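Mixed fruit on one display tray, or one kind per tray?

Small Shop Produce board, 14 replies, page 1

jrind
We have two black trays side by side and I have been putting everything out mixed. Pears, oranges, avocados, apples, a persimmon, a chili pepper if there is one. People pick what they want into a basket and bring it up. My partner in the shop wants one kind per tray with a proper sign. I say we don't sell enough of any one thing to fill a tray. What do the rest of you do? 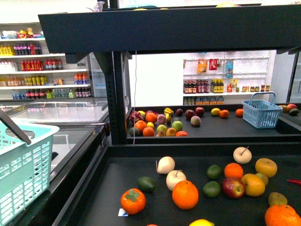
The trays are the shallow Cistero ones with the raised rim. We bought them in March and I don't want to buy more. Prices are on small tags. The shop is 300 square feet, so a third tray would have to go on the floor.

pomelo56
One kind per tray. Mixed looks nice for an hour and then it looks like leftovers. Also your avocados will ripen fast next to the apples and pears.

jrind
They sell before that matters. I go through the avocados every morning.

Boscombe Greens
I mix, but I keep the lemons at the front where people can reach them. They're the thing most people come in for, and they don't bruise like pears do. I check the stem end when I unpack. If the little green bit is still on, they go out. 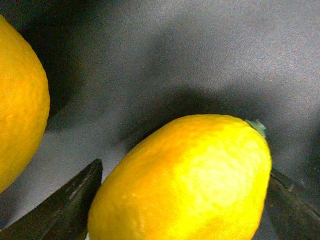

Lemon, stem end up.

pomelo56
The stem end tells you very little. Weight is better. A light lemon is a dry lemon.

Boscombe Greens
I do both. It takes a second.

tallyho_k
What are you giving people to carry it in? We had Plukon wire baskets and they marked every peach. Changed to plastic with slots in the sides and lost a lot less fruit. You can see what's in there at the register too, without tipping it out.

jrind
Plastic, one big handle. I wrote up how we do the refill for the newsletter, so I'll paste it in.

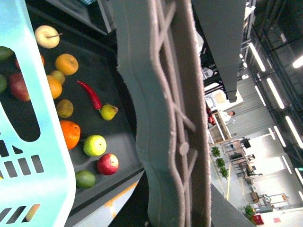
BOSCOMBE, March

Refilling starts at 7 a.m. Take the soft fruit off first and set it aside. Wipe the tray. Hard fruit goes back down, apples and oranges mostly, with space between. Limes and small pears fill the gaps. Soft fruit goes on last and never under anything. If you are bringing stock out in a basket, lift it out by hand. Do not pour.
Jawad Rind

tallyho_k
I pour. Low and slow, citrus only. It saves me ten minutes.

jrind
Even citrus rolls into the pears. If you have one kind per tray I can see it working.

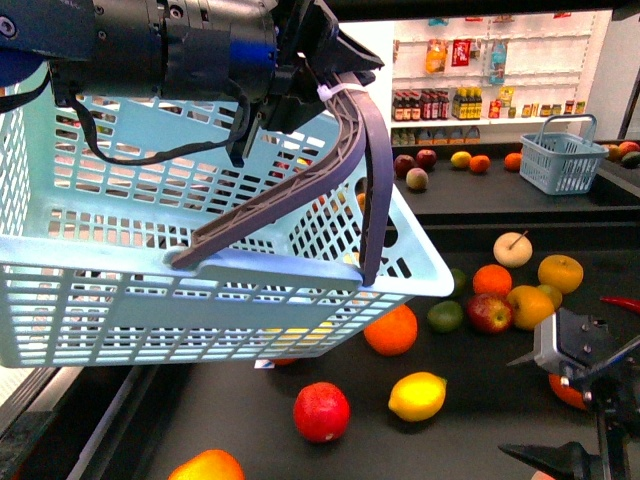 Babić says pouring is fine as long as the basket is touching the tray when it tips, and that most bruises come from customers squeezing things anyway.

pomelo56
Customers squeeze avocados. They don't squeeze apples, and I still find bruised apples when somebody has poured.

Boscombe Greens
Agree on the apples. Jawad, try one tray citrus and one tray everything else for two weeks. You don't need to buy anything for that.

jrind
I can do that. The persimmons would go in with the pears, then. I'll ask about the sign.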